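나눔옷장 사업 중간 진행 보고

수신: 난포트 재단 지원사업 담당 키르스텐 르클레르 님
발신: 드릴리코 의류순환센터 운영팀
작성일: 2020년 5월 16일

1. 들어가며

지난 보고서에서 저희는 "3월 중 매장 개장"이라고 적었습니다. 그 문장은 문법적으로는 지금도 흠잡을 데가 없습니다. 매장은 5월 첫째 주에 문을 열었고, 그나마 간판은 개장하고 나흘 뒤에 도착했습니다. 간판 없는 나흘 동안 들어오신 손님 대부분은 옆 건물 치과를 찾던 분들이었는데, 그중 한 분이 겨울 외투를 사 가셨으니 개시 매출은 치과에 빚진 셈입니다.

본 보고는 3월부터 현재까지의 수거, 분류, 수선, 판매, 예산 집행을 다룹니다. 순서는 재단 양식을 따랐습니다. 양식에 있는 '해외 확산 전략' 항목은 저희가 아직 옆 동네에도 확산하지 못한 관계로 비워 두었습니다.

2. 수거

기간 중 수거한 의류는 1327점입니다. 계획서의 목표는 1000점이었으므로 초과 달성이라고 써도 되겠습니다만, 3월에 동네 전체가 집에 머물며 옷장 정리를 시작한 덕이 큽니다. 저희 홍보 전단의 효과가 어느 정도였는지는 알 수 없습니다. 전단은 아직 두 상자 남아 있습니다.

수거함은 7곳에 설치했습니다. 시장 입구 수거함에는 옷 외에도 전기밥솥 속솥, 한쪽짜리 아령, 작년 달력이 들어왔습니다. 안내문을 "의류만 넣어 주세요"에서 "옷만 넣어 주세요"로 바꾼 뒤로 달력은 줄었습니다. 아령의 나머지 한쪽은 아직 기다리는 중입니다.

3. 세탁과 분류

세탁은 계획대로 웡 세탁소에 위탁했습니다. 단가는 계약서와 같고 납기도 대체로 지켜졌습니다. 다만 첫 두 주 동안은 세탁소에서 돌아온 옷이 색깔별로, 저희 선반은 치수별로 정리되어 있어 같은 옷을 두 번씩 분류했습니다. 양쪽 모두 자기 방식이 상식이라고 믿고 있었습니다. 지금은 치수별로 통일했고, 세탁소 사장님께서는 여전히 색깔별이 보기 좋다는 의견을 전해 오십니다.

분류 기준은 판매, 수선, 재활용의 세 단계입니다. 얼룩이 지워지지 않는 것과 목이 늘어난 것은 재활용으로 보내되, 면 소재는 따로 모아 걸레감으로 묶습니다. 티셔츠는 물량이 가장 많고 값은 가장 낮은 품목이라, 한 장에 들이는 시간을 줄이는 것이 하반기 과제입니다.

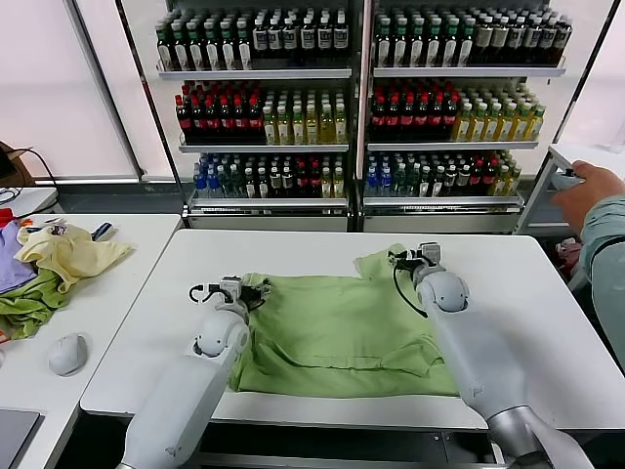

4. 수선

수선실은 노르망 튀르코트 씨가 맡고 있습니다. 지퍼 교체, 단추 달기, 밑단 줄임이 주된 작업이며 3월 중순부터는 주민 의뢰도 받습니다. 의뢰 접수 첫날 들어온 물건은 개집 덮개였습니다. 의류인지를 두고 잠시 토론이 있었으나 지퍼가 달려 있다는 점이 인정되어 접수했습니다.

공업용 재봉틀 구입은 승인받은 예산 안에서 마쳤습니다. 설명서에는 설치 시간이 한 시간으로 나와 있는데, 이 한 시간에는 작업대 다리를 잘못 조립했다가 푸는 과정이 포함되어 있지 않습니다. 수선 교실은 방역 지침에 따라 미루었고, 대신 단추 달기 안내지를 만들어 매장에 비치했습니다. 안내지 3번 그림에서 바늘이 거꾸로 그려졌다는 지적이 있어 다음 인쇄 때 고치겠습니다.

5. 매장 운영과 판매

판매 공간의 이름은 공모를 거쳐 '데술니스'로 정했습니다. 뜻은 없습니다. 응모작 중 유일하게 다른 가게가 쓰고 있지 않은 이름이었습니다. 어르신들께서는 그냥 "옷집"이라고 부르시며, 저희 직원들도 전화를 받을 때는 그렇게 대답하게 되었습니다.

가장 잘 팔리는 품목은 아동복이고, 가장 안 팔리는 품목은 정장 조끼입니다. 조끼는 계절 탓이라고 보고드리고 싶으나 조끼의 계절이 언제인지 저희도 확신이 없습니다. 진열은 매주 월요일에 바꾸며, 접어 두는 옷과 거는 옷의 비율은 선반 사정에 따라 조정하고 있습니다.
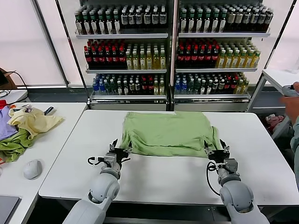 사진 2. 흰 작업대 위에 펼쳐 놓은 연두색 티셔츠

6. 예산 집행

수거함 제작비와 재봉틀 구입비는 100퍼센트 집행했습니다. 세탁 위탁비는 수거량이 늘어난 만큼 예상보다 빨리 소진되고 있어, 쓰지 않은 수선 교실 강사료 일부를 세탁비로 전용하고자 합니다. 변경 신청서를 별도로 첨부하였습니다. 홍보비 잔액은 그대로 두겠습니다. 앞서 말씀드린 대로 전단은 충분합니다.

7. 다음 기간 계획

가. 여름옷 진열을 이달 안에 마치고 겨울옷은 창고로 옮깁니다. 창고 열쇠는 현재 하나뿐이어서 복사할 예정입니다.
나. 수선 교실은 지침이 풀리는 대로 소규모로 다시 일정을 잡습니다.
다. 시장 입구 수거함의 투입구를 좁힙니다. 밥솥이 들어가지 않는 크기로 이미 도면을 받았습니다.
라. 정장 조끼는 묶음 판매를 시도합니다.

세탁비 전용 건은 이달 말 정산 전에 회신을 주시면 감사하겠습니다. 현장 방문을 원하시면 월요일은 피해 주십시오. 진열을 바꾸는 날이라 앉으실 의자 위에도 옷이 쌓여 있습니다.

첨부: 예산 변경 신청서 1부, 수거함 위치도 1부, 세탁 위탁 계약서 사본 1부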